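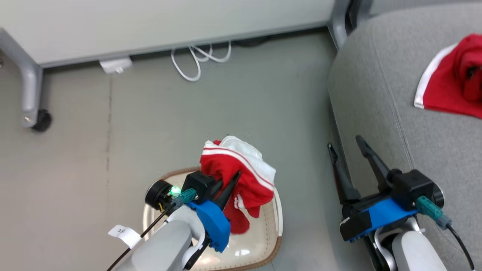
Well, I finally made it to the Radby mill open day, after missing it two years running, and I came home with sore feet, a bag of fabric scraps and a new respect for anyone who can thread a knitting machine without swearing.

Radby is a small place up the valley past Udside, and if you're driving, ignore the first brown sign and keep going until you see the chimney. I ignored the chimney and followed the sign, so I got a nice look at a gravel yard and somebody's geese. The parking lot at the mill was nearly full by 10 (it's a field, wear boots!) but a man in a yellow vest squeezed me in next to a hedge and off I went.

You start in the yarn store, and oh, the smell in there. Wool and machine oil and a bit of damp cardboard. The cones go right up to the rafters, 700 shades according to the sign, and our guide let us pull a few down and hold them next to each other by the window. I had no idea there were so many reds. I'd have been happy to stay there all morning, but we got herded along to the knitting floor, where they hand you foam earplugs at the door. Take them. I thought I'd be fine without and lasted until the second row of machines.

The oldest machine still running knits plain tube for cuffs and it moves with this lovely rocking motion, like somebody pushing a stroller. The newer ones do jersey, and stripes are a bigger headache than I ever imagined. Every color change is a chance for the tension to slip, and if the stripes don't line up at the side seam the piece goes in the seconds bin. I went home and checked the side seams on every striped top I own. Two of them would have been binned!

My favorite stop was the mending room, though. It's quiet up there, with big north windows and long tables, and the menders work with a piece stretched over one hand, feeling for dropped stitches as much as looking for them. One of them let me try on a practice square. I made the hole larger. She was very nice about it.

Lunch was in the old dye house, run by the Bakhtiari bakery from Udside, and I can't say enough about the spinach pie. There was a line out the door by noon, so go early or bring a sandwich. The coffee was ordinary, but it was hot and the cups were big.

Then the shop, where all my good intentions went. The seconds come in baskets by size, and it's a bit of a scrum around the mediums. I got a gray cardigan with one slightly wonky pocket and a scrap bag for 3 dollars, which is already half turned into a patchwork cushion cover. They also carry Rernari buttons, sold loose, so bring your garment along if you're matching.

The dye demonstration is at 2 and I missed most of it because of the cardigan. They run the open day again in November, and the tickets are on the mill's website.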